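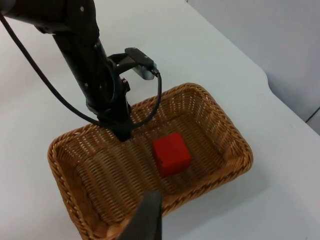 図1　白い天板の上の長方形の編み籠

4　「とりあえず」の置き場所：仮置きの語りと時間

4.1　仮置きという行為の輪郭

前節までは、家に入ってきた物が定位置に納まるまでの道筋を、間取りと家具の側から追ってきた。本節では視点を住み手の側に移し、納まる前の物がどう語られるかを扱う。調査を始めた当初、私たちはこの段階を「片づけ以前」の短い空白とみなしていた。ところが聞き取りが進むにつれて、この空白こそが家のなかで最も言葉の多い場所であることが見えてきた。郵便物、鍵、返却期限の迫った本、隣人から預かった種、電池の切れた懐中電灯。住み手はこうした物について、食器棚の皿についてよりもはるかに長く、しかも楽しそうに話してくれるのである。

本稿でいう仮置きとは、住み手が「ここは本来の場所ではない」と認めながら、物をある場所にとどめておくことを指す。この定義には二つの条件が含まれている。ひとつは本来の場所がどこかに想定されていること、もうひとつは現在の場所が選ばれていることである。床に落ちたまま忘れられた靴下は後者を満たさず、置き場を決めかねている貰い物は前者を満たさない。もっとも、後で見るとおり、貰い物の事例は定義の縁をかなり揺さぶってくる。私たちはこの揺れを分類の失敗として退けたくなかったので、境界にある事例もすべて分析に残した。

対象としたのは、Clandside地区とその北に隣接するHultoの33世帯である。両地区とも長屋型の住宅が多く、玄関から居間までの距離が短い。聞き取りは各世帯の居間または台所で行い、住み手が実際に物を動かしながら話すことを妨げないようにした。一回の聞き取りのあと、15分の「歩きながらの補足」を設けた。これは第一次調査を担当したChaltu Arayaの提案によるもので、録音を文字に起こしてみると、本節で引用する語りの多くがこの補足の時間に現れている。椅子に座っているあいだは一般論を述べていた住み手が、廊下に出たとたんに具体的な物の名を挙げはじめる。この変化には、何度立ち会っても胸が躍る。

4.2　器の形と仮置きの広がり

仮置きの場所は、面と器に大別できる。面とは食卓、階段の段板、冷蔵庫の上、窓台などであり、器とは盆、鉢、箱、籠などである。先行する住居研究では面の方がよく論じられてきたが、Clandsideの語りで際立っていたのは器の存在感だった。図1に示した編み籠のように口の開いた器は、入れるにも出すにも蓋を扱う手間がなく、上からのぞけば中身に見当がつく。ある住み手は玄関の籠を「うちの待合室」と呼んだ。別の住み手は台所の鉢について「あそこに入れた物はまだ旅の途中」と語った。どちらの比喩にも、物がいずれ呼ばれて出ていくという時間の向きが含まれている。

器には縁がある。これは当たり前のことのようでいて、語りのうえでは大きな働きをしている。面への仮置きが「広がる」「はみ出す」「押しやる」といった動詞で語られるのに対し、器への仮置きは「たまる」「埋もれる」「あふれる」と語られる。前者は横へ、後者は縦へと進む。そして縦に進む仮置きには、層ができる。Hultoのある世帯では、居間の鉢を上から順に取り出してもらったところ、住み手は物ごとに季節を言い当てていった。駐車券は夏、毛糸の切れ端は冬の終わり、歯科の診察券は「あの大雨の前」。本人もこれには驚いたようで、最後には家族を呼び集め、録音には三つの声が重なって残っている。考古学の層位という語をここで持ち出すのは大げさかもしれないが、私たちは調査メモのなかで迷わずこの語を使っていた。

器の深さも語りに影響する。深い箱について話すとき、住み手はしばしば声を落とし、「開けるのがこわい」「引っ越しまで見ない」と言う。浅い器についてはそうした言い方がほとんど出てこない。浅い器に入った物は視線を受けつづけており、見られているという点で面に近く、まとまっているという点で箱に近い。この中間的な性格が、仮置きの器としての浅い籠や盆の人気を支えているのではないかと私たちは考えている。ただし深さの感じ方には個人差があり、ある人が浅いと呼んだ鉢を同居人は深いと呼んだ。二人はこの点で最後まで譲らず、調査者に裁定を求めてきたが、私たちは丁重に辞退した。

素材についての語りも少なくない。金属の盆は音がするので、鍵を置いたことが家じゅうに伝わる。帰宅の合図としてその音を好む世帯もあれば、夜勤明けの家族を起こさないよう布を敷いた世帯もあった。編んだ器は音が柔らかい一方で、細かな物が編み目に入りこむ。ヘアピンを編み目から抜くための爪楊枝が、いつのまにか同じ籠に常備されるようになったという話は、聞いていて思わず手を打った。仮置きの器が、それ自体を手入れする道具を定位置として抱えこんだわけである。仮の場所のなかに、小さな本来の場所が生まれている。

4.3　家族のあいだの仮置き

同居人のいる世帯では、仮置きは他者に向けられた合図としても働く。階段の下から二段目に置かれた物は「誰か上へ行く人が持っていく」という了解をともなう。この種の置き方は両地区で広く見られたが、その了解がどこまで共有されているかは世帯によって大きく異なっていた。子どもが幼いうちは親だけが従う決まりであり、子どもが十代になると、決まりの存在をめぐる交渉そのものが家族の会話になる。ある母親は「二段目に置いたら見える。見えたら持つ。それだけ」と述べ、隣にいた息子は「見えるのと気づくのは違う」と返した。この短いやりとりには、本節で論じたいことのかなりの部分が詰まっている。

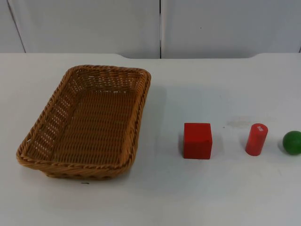 見えることと気づくことのずれは、仮置きの持続時間を左右する。同じ場所に物が長くとどまると、住み手の目はそれを風景として受け入れはじめる。私たちはこの過程を「沈静」と呼ぶことにした。沈静した物は、置いた本人にとっても合図としての力を失う。興味深いのは、沈静が客の来訪によって一挙に解けることである。玄関の呼び鈴が鳴った瞬間に、数週間そこにあった紙袋が急に目に飛びこんでくる。この経験は実に多くの世帯で、ほとんど同じ言い回しで語られた。調査者の訪問もまた呼び鈴のひとつであり、約束の時刻の直前に何をどこへ動かしたかを、住み手たちは笑いながら打ち明けてくれた。私たちはやがて、この「直前の移動」を聞き取りの最初の話題に据えるようになった。

沈静を防ぐ工夫も語られた。置き場所を毎朝わずかに変える人、物の向きを不自然に斜めにしておく人、靴のなかに入れる人。とりわけ靴のなかに手紙を入れる方法は、互いに面識のない複数の世帯で独立に考え出されていた。履こうとすれば必ず指先に触れるので、気づきそこねることがない。ここでは視覚に頼る合図が、触覚に頼る合図へと置き換えられている。靴を使う住み手たちは一様に誇らしげで、自分の発明だと信じていた。私たちも水を差すことはしなかった。

一方で、合図として置かれた物が、合図と受けとられずに片づけられてしまうこともある。修理に出すつもりで玄関に出した傘を、同居人が親切に傘立てへ戻す。返すつもりで食卓に置いた本を、誰かが本棚に差す。善意による差し戻しとでも呼ぶべきこの出来事は、腹立たしさと感謝が入り混じった独特の調子で語られた。本来の場所についての二人の理解はぴったり一致しているのに、物がいまそこを離れている意味だけが伝わっていない。定位置がよく共有された家ほど差し戻しが起こりやすいという逆説は、今回の聞き取りで得られた発見のなかでも、私たちが特に気に入っているものである。

4.4　日誌から見た時間の単位

聞き取りを補うため、協力の得られた世帯には仮置きの日誌をつけてもらった。期間は6か月で、用紙には物の名、置いた場所、動かしたきっかけの三項目だけを設けた。項目を絞ったのは記入の負担を考えてのことだが、結果として余白が広くなり、そこに予想外の豊かな記述が集まった。「雨がやんだので」「妹が帰ったので」「籠を洗いたくなったので」。きっかけの欄に時計の時刻が書かれることはまれで、天気、来客、気分、ほかの物の到着が並ぶ。仮置きの時間は、出来事を単位として測られているのである。

日誌の記述を読みすすめると、仮置きの終わり方に幾つかの型があることがわかる。最も素直なのは「帰着」で、物が想定どおりの場所に納まる。次に「玉突き」がある。新しい物が来たために古い物が押し出され、定位置に向かうか、別の仮置きへ移る。Indero通りに面したある世帯の日誌では、一冊の料理本が食卓、窓台、ピアノの椅子と渡り歩き、6月になってようやく棚に納まった。その経路を矢印で描いた住み手自身の図は、付録に収めたどの表よりも雄弁である。そして「改称」がある。物は動かないまま、住み手がそこを本来の場所と認めることで仮置きが終わる。

改称は、日誌ではほとんど記録されない。物が動かない以上、書くきっかけがないからである。私たちがこの型に気づいたのは、期間終了後の再訪時に、日誌から途中で姿を消した物の行方を尋ねたときだった。「ああ、あれはもうあそこの物になったので」と、住み手は鉢のなかの印鑑を指して答えた。いつそうなったのかと尋ねても、はっきりした答えは返ってこない。4.1で触れた貰い物の事例は、この型を経由して定義の内側に入ってくる。置き場の決まらない物が、とどまりつづけることによって自分の場所を得るのである。定位置があって仮置きがある、という順序で組み立てた私たちの定義は、ここで逆向きにも読まれなければならない。

日誌が途中で途切れた世帯についても述べておきたい。こうした日誌は、仮置きの記録としては欠損だが、別の意味で貴重な資料である。ある住み手は、日誌の用紙そのものを台所の盆に仮置きし、その上に広告や領収書がたまって見失った。再訪の日、盆の底から用紙を掘り出した住み手と調査者は、その場で残りの欄を思い出しながら埋めていった。後から書かれた部分は集計に含めていないが、記憶をたどる会話の録音は本節の考察に大いに役立っている。

4.5　先行研究との関係と限界

家事研究の多くは、片づけを秩序の回復として描いてきた。この見方に立てば、仮置きは秩序の一時的な乱れである。しかし、本節で見た語りのなかの仮置きは、家の時間を編み、同居人に呼びかけ、ときには新しい定位置を生みだす働きをしていた。この点で私たちの結果は、Belay調査の報告書が示した「動線のよどみ」という考え方に近い。同報告書は台所の通行を主題としており、物の滞留は副次的に扱われているにすぎないが、よどみには人が立ち止まって言葉を交わす場所という側面もあるという指摘は、私たちの事例にもよくあてはまる。

もちろん限界もある。対象地区の住宅は玄関と居間が近く、仮置きの場所が家族全員の目に入りやすい。階ごとに玄関をもつ集合住宅や、土間の広い家屋では、まったく違った器の使い方が見つかるだろう。また、聞き取りに応じてくれたのは、もともと自宅の物について話すことを好む人々だった可能性が高い。見出しや付箋を好んで使う世帯では日誌が細かくなるため、記述の密度と実際の仮置きの多さとを同一視することもできない。日誌の回収率が100パーセントに届かなかったことは先に述べたとおりで、途切れた日誌の扱いについては、集計の手順も含めて再検討の余地がある。

もうひとつ、季節の問題が残されている。今回の日誌の期間には冬物の出し入れが一度しか含まれておらず、手袋や襟巻のように年に二度仮置きされる物の動きは十分に追えていない。再訪時の会話では、春先に玄関の籠へ入れた手袋が、片づけられないまま次の冬を迎えるという例がたびたび語られた。この手袋は一年をかけて仮置きから定位置へと戻ったことになるのか、それとも籠がもともと手袋の定位置だったのか。住み手のあいだでも意見は分かれ、同じ人が聞き取りの前半と後半で違う答えをすることさえあった。次節では、この季節をまたぐ仮置きを手がかりに、衣類の収納と気候の関係を検討する。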